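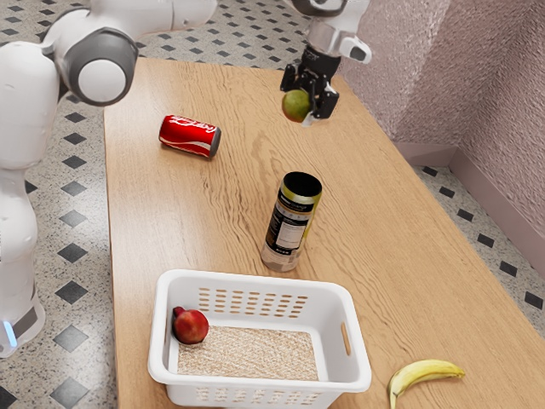 My sim table, green fruit in the gripper

How many hand-driven demos before I train?

I'm teaching a simulated arm to put groceries in a basket, driving it by remote with a cheap 3D mouse. I have 206 demos so far and my wrist is toast, but I love this stuff! The policy grabs fine, then lets go too early over the rim. More demos, or better ones?

Posted by skonham_sim

mollbridge_bot
Better ones! I had the same early drop with 700 demos. Play yours back and look at the release. I bet you're opening the gripper while the arm is still moving — I was, in almost every one. Come to a full stop over the mat, lower, then open. I re-recorded just the last part of each run and it got so much better. Also move the basket a little between runs, or it only learns one spot.

drorken9
more demos. i did 1226 and it works great

heffernan_lab
Check your gripper signal too. Mine was logged a few steps ahead of the arm pose, so every release looked early. Easy fix, and so satisfying once it's lined up!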